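Simulated kitchen recordings: where we have got to

The kitchen part of the Covach project now has 1,632 recorded examples. All of them were made in simulation, with a person steering the robot's two arms from the desks at Magesa and the software saving what the cameras saw along with the position of every joint.

The task for this round is putting a plate into the dish rack. The layout stays simple on purpose: a microwave and rack at the back of the counter, the sink to the right, and one plate. Shabani Urio built the counter last November and has kept it plain so that recordings from different people can be compared. 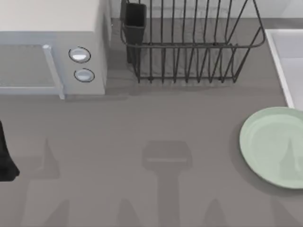
The simulated counter from the overhead camera, with the rack empty and the plate by the sink.

Each person records in blocks of 20 and then stops for a break. Erlinda Lacson goes through the blocks afterwards and marks each example as keep, trim or drop. Most of the ones she drops are cases where the plate has slid off the counter or the operator has let go too early. Examples with a long wait at the start are trimmed. A clumsy grasp that is put right is kept, as we want the learning system to have some of those.

Lighting has taken more time than planned. The arms throw strong shadows over the counter, and in the first training runs the system did worse when the lights were moved. Tumaini Mbwambo has asked for shadows to stay switched on in all new recordings, with the light position changed between blocks. Older recordings made without shadows are still on the Claltari drive but are no longer used for training. 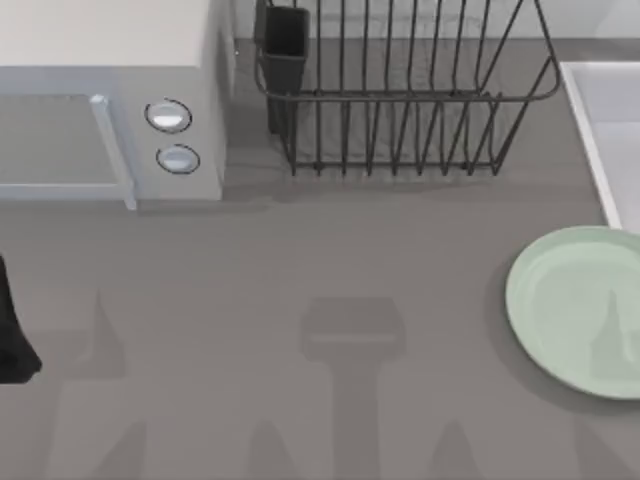 Gripper shadow on the open part of the counter, with the plate resting on the counter.

A few points for anyone recording this month. Please check that both arms respond before you start a block. Write your initials in the log, including for blocks you abandon. If the plate goes through the rack or starts to shake, stop, reset and note the example number, and Unai Herrero will look at the physics settings.

The next step is a second plate and a mug. Godfrey Owino is preparing the mug model and expects to have it ready for the Birnument meeting, where we will also decide how many examples the new task needs. Anyone who would like a recording slot should write to Erlinda. Two desks are free most mornings, and new operators need to do a practice block first.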